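12/4/20

Notes on the giving campaign numbers, second pass. Mostly for me, but Lukian asked to see the working, so I am leaving the swearing out.

Background for anyone who missed it: Cesdale School sent us their parent giving data so we could test whether the "participation first" letter does anything. The claim in the Storkar report is that if you tell parents the school cares more about how many families give than how much, more families give. Sounds nice. I have read the report twice and still can't find a control group in it.

What we have: two letters. Letter A is the old one (tuition doesn't cover the full cost, please help, here is the tax language). Letter B is the participation one. Families were supposed to be split by coin flip. They were split by last name, first half of the alphabet and second half, which the office swears is the same thing. It isn't. Siblings are fine, they mostly share a name, but the Stultport bus families cluster in the second half and they have always given less often. So B started in a hole, or A started on a hill.

Raw result: B is ahead by 2 points. The Storkar people would call that a win. I call it one good phone call from a class parent. Took the bus families out and reran, and the gap gets bigger, which is what you'd expect if the split was lopsided, and also what you'd expect from noise. Not going to pick the one I like.

Median gift is the same under both letters, $70. I don't believe it. Checked the form: 70 is the preset button in the middle of the page. People are clicking the middle button. Whatever we say about letters and gift size is really about the button, and I'd like that in the write-up before anybody quotes the figure.

Lost part of the afternoon to moving the old years of data across. File names are a mess, three spellings of Cesdale. Kept the originals as they came and made a clean copy with my own names. Pledge and payment are in the same column up to the switch to the new system, then in separate ones. Has to be fixed by hand - no rule I tried gets all of them right.

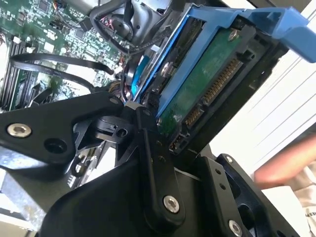
Hard drive in its blue caddy, with the green server motherboard behind.

Lukian Ivanyshyn's comment on my first pass was that 16 of the gifts marked "new donor" came from families who gave before under the other parent's name. He's right. Fixed in the clean copy. He also thinks the matching gift line at the bottom of letter B could explain all of it. Letter A doesn't have that line. I missed this completely, and so did whoever approved the letters. So we are testing two changes at once and calling it one.

Khương came up again as the comparison. Their fund runs all year with a monthly option and no letter to speak of, so I don't see what we'd be comparing. Different giving page, different ask. Leaving it out unless somebody gives me a better reason than "they have good numbers."

Things I would sign my name to today: the letters went out, some people gave, the preset button matters more than the wording. The rest is a maybe.

To do
- ask Cesdale whether the January reminder can be split properly, random list from us, no alphabet
- same matching line in both letters, or in neither
- move the preset button for part of the list and see if the median follows it
- 10 records still have a payment with no family attached. Ask the office, don't guess
- rerun with pledges taken out

Lukian wants a one-page summary for the school. Told him it will be short, and that the word "proven" won't be in it. He said they already used it in the parent newsletter.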